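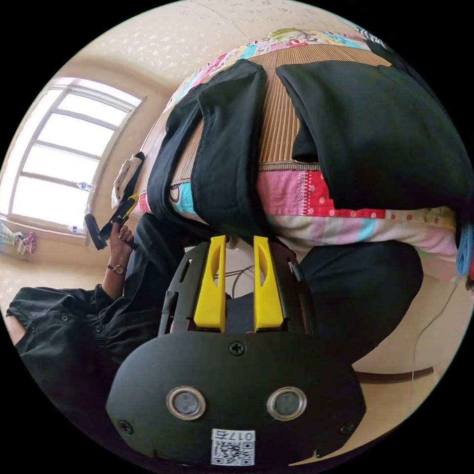
Have you tried to put the bamboo mat under the quilt and not over it? Ours stopped moving after that. — Iltstead front desk

Home | Tickets | Bedding and Linen | Search | Log in

Filed under: Guest rooms > Beds > Mats and covers

2022-04-12, posted by Prididton housekeeping

Thank you for the reply. I tried it on the same bed and I write here the result, so the ticket stays complete.

Problem: the bamboo sleeping mat slides on the patchwork quilt when clothes are folded on top of it. The mat is from Honkanen, 900 mm wide. The quilt is 800 g and quite soft, so there is not much grip between the two.

Step one. Mat under the quilt. It does not slide any more, but the folding surface is lost, and the black clothes pick up lint from the quilt. Not good for us.

Step two. Mat on top again, with 2 strips of rubber shelf liner below it, one near each end. Much better. I folded trousers and tops for roughly 8 minutes and the mat moved only a little at the foot of the bed.

Step three. Same strips, but quilt pulled tight and tucked in first. No movement that I could notice.

One question is still open. The colour of the liner is dark grey, and I am worried it could mark the white patches in summer — does anybody know if it is safe to leave it there? The Zirketthorpe house had a stain in March from a similar liner, but theirs was glued.

Status: waiting for answer. Please do not close yet.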